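Workshop notebook, textiles and household goods
Bedroom room set, spreading and folding work
January, entry opened at 10 a.m.
Entered by: Nusrat Awan
Copied to: Sobia Zaidi, Faisal Niazi, Hina Minhas

Purpose of the morning: to settle the order of work for the bed, and to decide whether garments with trim and ties are to be folded on the quilted mat or on a plain surface. The question has been open since Hina's note on collars, and Faisal requires an answer before the folding sheet is reissued. 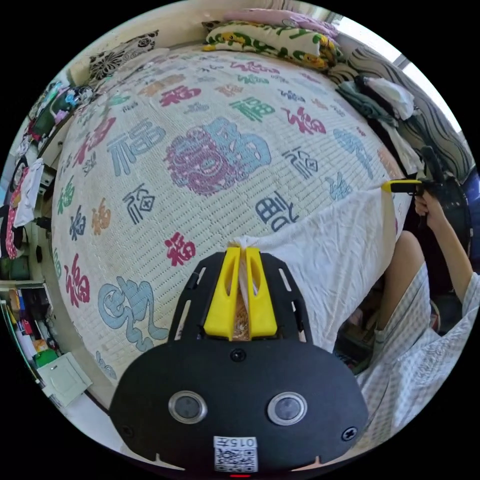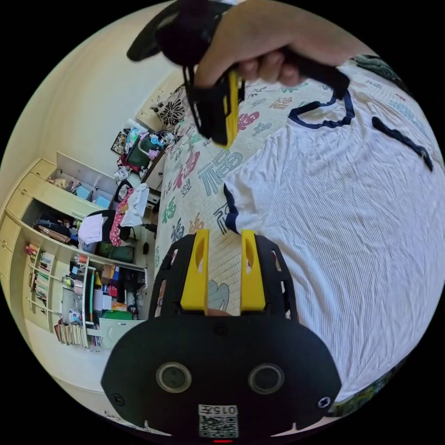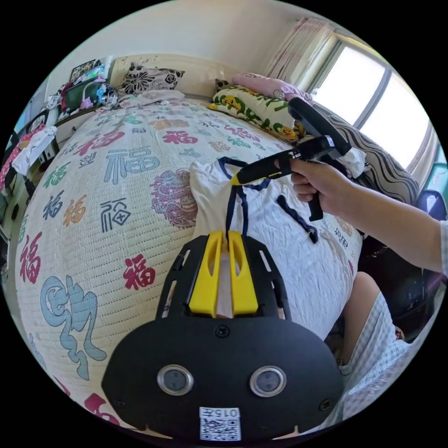 Bed covering. The quilted mat with the 福 print remains the standard covering for this room. Sobia had proposed replacing it with a plain gray one from the Queiroz order. I have recorded her reasons in full on the previous page and do not repeat them. My own view is that the mat should stay. The quilting holds a light garment in place while a sleeve is being turned, and white cloth is easy to find against the colored characters. On the plain cream mat we tried last time, the hem of a white sheet was lost twice in one fold.

Sheet. Method as before: take one corner, gather it, hold it, and let the second hand find the far edge before anything is lifted. Atif Kiani prefers to lay the sheet out flat on the mat and start from the middle of the long side. We ran his method 7 times and mine 7 times. His gives a straighter first fold. Mine is quicker to begin and leaves the corners less even. For storage the straight fold matters more, and I have accepted his method for anything going to the Okoren shelves. For sheets returning directly to the bed, either method is permitted.

Wrinkles. The sheets arrive creased from the bag and no amount of smoothing by hand removes this. It was agreed that creases are not to be entered as a fault. Uneven edges are.

Garments with trim. The white garment with the navy collar took longer than any other piece. The collar is to be dealt with first, laid open and pulled level, and the navy tie placed across the chest before the sides come in. If the tie is left until the end it slides out and the fold has to be opened again. Hina asked whether ties should be knotted. They should not. A knot leaves a lump, and the piece above it in the pile will lean.

Care labels. To be left inside the garment. Where a label works its way out during folding, tuck it back before the last turn. Please do not cut labels off, including the long ones. Two pieces came back last month with the labels removed and we were unable to determine the wash setting. They are now in the drawer marked Billow, and will stay there until somebody identifies them.

Pillows, cushions and blankets. These belong at the head of the bed while the rest of the surface is in use. Floral cushion nearest the headboard, duck print pillow next, pink items beside or on top of it. The striped cushion may stay by the window. I would ask colleagues not to move the whole group onto the chair, as was done on the last occasion. The chair is needed for sitting, and the pile fell.

Shelving. The cream unit was not part of the morning's work, but I note the following for Faisal. The light blue boxes are to remain on the upper shelf. The folded items in the middle compartment should be sorted before the next round, with cloth kept apart from bags. Books and magazines standing along the floor below the shelves should be given a place of their own, or the list for the room should be changed to say that the floor is their place. At present the list says neither.

Light. Work at the window side was comfortable until 11, after which the glare on white fabric became tiring. The pink curtain may be drawn halfway. Drawing it fully makes the navy trim hard to tell from black.

Stock. The linen budget for the quarter stands at 600 for replacements. The Jernbridge list now runs to 2,739 items with the new towels entered. Sobia has questioned the towel figure and will recount the lower cupboard herself. Until she has done so, no further towels are to be requested.

Decisions
Quilted mat retained for sheets and for garments.
Long-side fold for all sheets going into storage.
Collar first, tie across the chest, no knots.
Labels left in and tucked.

Open
Whether pillowcases are folded in thirds or in quarters. Atif and Hina disagree, and both have samples on my desk.
A second basket for pieces waiting to be folded.
Wording for the floor books, with Faisal.

Addition, 4 p.m. Hina has pointed out that the present folding sheet still shows the tie going in last. Old copies are to be taken down from the inside of the cupboard door. Faisal will put up the new one once Sobia has initialed it.

N. Awan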